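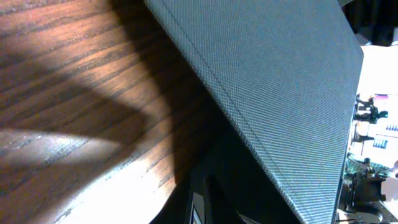
Notebook, folding bench
March, 9:40 a.m.

Carrying on with flat goods. The question from the Clerport people hasn't changed: can the arm do the linen work in a small guesthouse yet, or at least enough of it to be worth plugging in. I still say partly. Notes below so Dagmar can pick up after lunch without asking me.

Stiff gray panel first. Fine weave, a raised seam line running just inside the long edge. It's an easy item compared with a napkin. It holds its own shape, so once one side is off the table the rest goes with it. The trouble is getting under that side in the first place. The fingers are thicker than the gap, and the old approach (come in level, push, close) just shoves the panel along the wood.

New approach is to press down lightly near the seam, drag back until the edge lifts, then close. Settings I'm using:

Press depth low, second notch
Drag speed 22 mm per second
Closing force at the Bartoš default, not the one in Dagmar's file
Wrist tilt limited so the palm clears the table

Ran 100 tries yesterday with the seam facing up and got 81 good lifts. Of the failures, most were slides with no lift at all, and a few were lifts where the fabric came out of the fingers on the way over. Have not done the same number seam down. Need to before anyone quotes the 81.

Light. The wood tabletop is glossy and the grain is strong, and the edge finder likes the grain lines nearly as much as it likes the panel. It also likes shadow borders. When the panel is up on a slant it throws a hard shadow with a point to it, and in this morning's run the finder called that point a corner four times. Tried turning the threshold up, which got rid of the false corner and also lost the real edge wherever the light washes the table out. Put it back. The seam is a better thing to look for than the edge. It stays parallel to the edge, and the wood has nothing that straight with weave on both sides of it. Wrote a rough version of that before coffee. It works on saved pictures, haven't run it live.

10:55
Live now. Better. It picks the seam and offsets to the edge by a fixed distance, which is fine for this panel and wrong for everything else we own. Grusham's pillowcases have the seam in a different place and the tea towels have a hem on all sides. Offset will have to be measured each time. Dagmar has something for this from the box-liner job, ask her.

Speed. A person picks up the panel, turns it and sets it down in a couple of seconds and is talking to somebody while doing it. The arm takes 22 seconds when it goes well. For a shop floor feeding parts all night I could live with that. For a linen cupboard at 10 in the morning with rooms to turn over, no. Clerport's sheet lists 800 flat pieces a week across all their houses. Multiply it out and you get close to five hours of arm time, which sounds all right until you add that somebody has to set each stack where the arm can reach it, and take the misfolds out.

Where I think chores stand, for the Jullham write-up:

Lifting and moving stiff flat things: yes, with supervision.
Wiping a clear table: yes, slow.
Folding a towel from a pile: sometimes. I would not sell it.
Fitted sheets: no.
Anything where the light changes during the day: ask again after the seam finder is done.

1:15 p.m.
Dagmar Matoušek read the above and disagrees on towels. She says the pile is the problem and the folding is fine, and if the towels come off a rail one by one we are ready. Fair. But then somebody is hanging towels on a rail. We left it there.

She also wants the closing force from her file back. Her argument is that the default lets go during the turn. Agreed to try hers for the next set and change nothing else.

Cycle counter on the gripper reads 1,264. Pads were due a look at 1,200. Left one is worn smooth at the tip, right one fine. Swapping both, and the drops during the carry may be partly that, so the force comparison starts after the new pads go on.

To do
New pads, reset counter
Seam-down set, 100 tries
Same again with Dagmar's force
Matte cloth over half the table, compare false corners
Ask Clerport if the linen room has a window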